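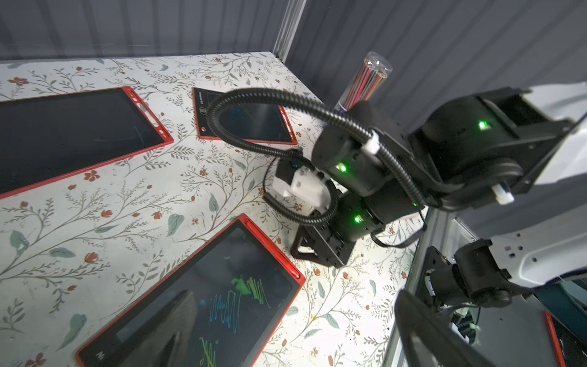 LCD writing tablets for the kitchen table crowd – who else is hooked?
Lovoscombe Home & Hobby Boards > Paper, Pens and Notes

zidier_3202
I went paperless for grocery lists in February and I am so happy with these things! You press, you scribble, you hit the button and it's gone. My kids fight over who gets to write the dinner menu (spelling optional). I'd love to hear how other people use theirs, and what you do about the pens, which wander off constantly at our house.

lanon
Love mine too, but I keep paper for anything that matters. One press of the erase button and my whole packing list went. 111 items, gone!

raju_writes
Ouch. Does yours have a lock switch? Slide it over before it goes in a bag.
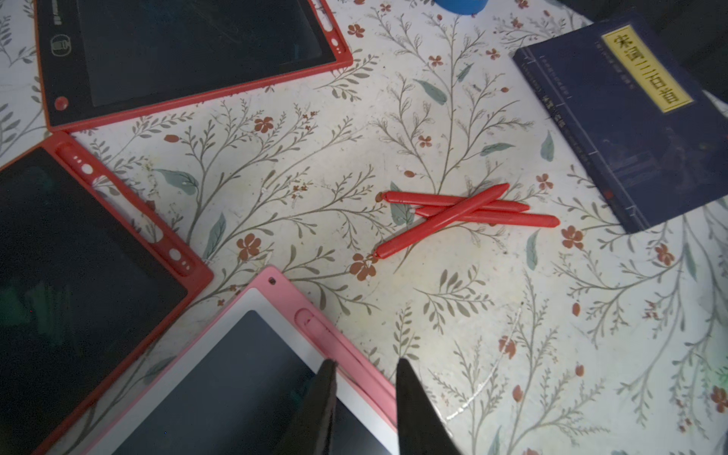 zidier_3202
Pens are the real problem with a family set. We tried a mug, a drawer and a pencil case, and every time somebody ended up writing with a fingernail (works fine, by the way). If you're shopping, look for a slot molded right into the frame like on the red ones and the pink one, and then make putting the pen back part of putting the tablet away. We also mix frame colors now – pink is mine, hands off.

lanon
I don't agree on slots. Ours got loose and the pens fell out in the car. A string through the hole is better.

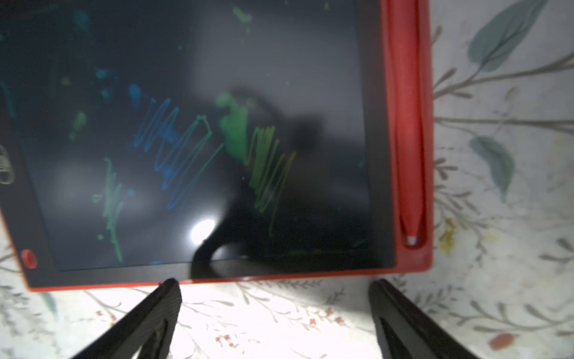 Red stylus back in its slot, doodles still on the screen.

raju_writes
I'm with zidier here, slots all the way. And get the color screens if you have little ones! Mine will zigzag back and forth for ages just to see blue turn into green. The plain ones are easier to read for lists, though, so I keep one of each on the fridge.

zidier_3202
Yes, the colors! I do think a big spread on the table beats one per kid. Everybody grabs whichever is closest and they trade drawings.
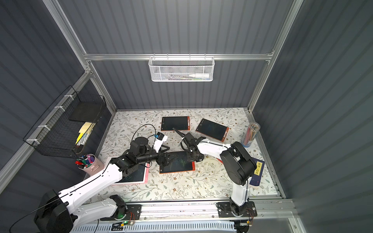

Narayanan D'Souza
Trading never worked with my two, it always ended in tears over who erased what. One tablet each with a name sticker on the back, and peace at last. Do wipe the screens with a soft dry cloth, by the way. Mine looked faded and it was mostly jam.

lanon
Jam, ha! OK, I'll try the lock switch and report back. Still keeping my paper notebook for trips.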